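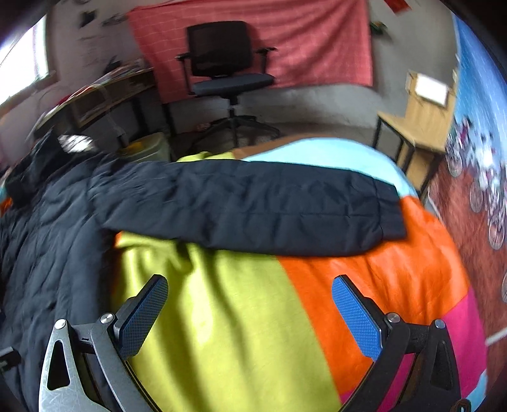
Hand-held gripper, open, at the Culico demo.

I went to Culico's open day expecting robots, and what I got was laundry! "Folding is the hard part," the project lead told me, cheerfully. "Boxes are easy. A jacket has a different shape every time you put it down." 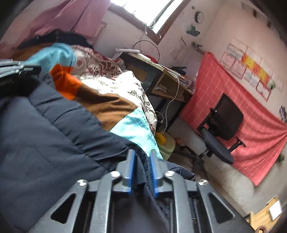

KUNDAVSTEAD, April – We talked beside the bed, with quilt and jacket in a heap (it felt a bit like visiting a college friend). So a person does the moving? "Yes, for now. We've recorded over 400 folds that way, and the robot learns from those." I asked how long before I can buy one. She laughed. "Ask me in 3 years."

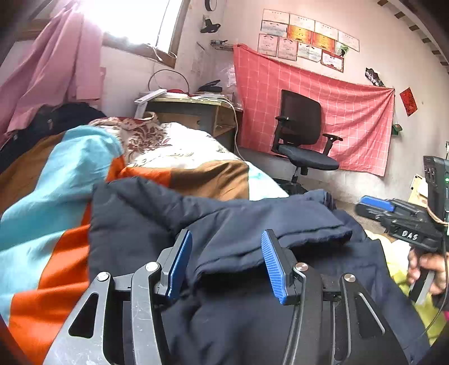

Blue finger pads closed on a fold of the padded jacket.

Then I asked what she'd try next – fitted sheets, maybe? "Oh no," she said. "Socks first." I told her my own sock drawer was available any time, and she wrote down my number.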